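Soft Materials and Toy Making
Unit 4 handout: Pile, fur and tufts

Bring this sheet to the workshop along with your swatch card. We have a lot of fabric to get through and it's one of my favorite sessions of the course!

Last time we looked at flat fabrics: felt, cotton, plain knits. Now we get to the ones that stand up. Pile is any surface where fibers rise away from a backing, and it does most of the work when a soft toy makes you want to pick it up. Length, density and direction all change how the same green or brown reads across a room.

Terms to know

Nap: the direction the pile lies in. Stroke it both ways and watch the color shift.
Chenille: a yarn with short tufts standing out from a core. Laid in rows, it gives a ribbed, bumpy surface.
Long pile: wispy fur fabric, often used for bodies and manes. It hides seams beautifully and sheds like crazy when you cut it.
Backing: the knit or woven layer underneath. Always cut from this side, with short snips, so the pile stays whole.

Mixing two textures

A toy made from a single fabric can look flat, even a good one. Put a short, firm texture next to a long, loose one and suddenly the parts have edges. Look at where one stops and the other begins, and at what happens to the shade there.

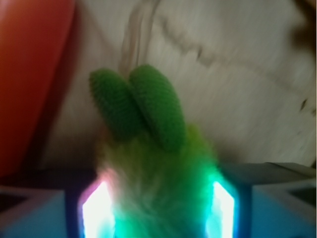

Fig. 1. Fuzzy green toy: two rounded, tufted lobes above a body of long, wispy fiber.

The lobes could be ears or they could be leaves, and I love that. The tufts run in horizontal rows and the green gets darker toward the base, while the long fur comes out lighter and more yellowish. Same color family, very different feel! Keep this in mind when you pick fabrics for your own piece.

Swatch exercise (40 minutes, in pairs)

Take one short pile and one long pile from the Denska box, both in the same color family. The Rinix remnants are fine too, but check the backing for stretch first. Cut 2 lobes from the short pile, adding a seam allowance. Stitch them right sides together to the long pile, brushing the fur away from the seam as you go. Turn, then tease out any trapped strands with a blunt needle.

Label your swatch with the nap arrow and keep it for the December review.

Reading: the Bavimport fabric guide, page 41, on cutting fur.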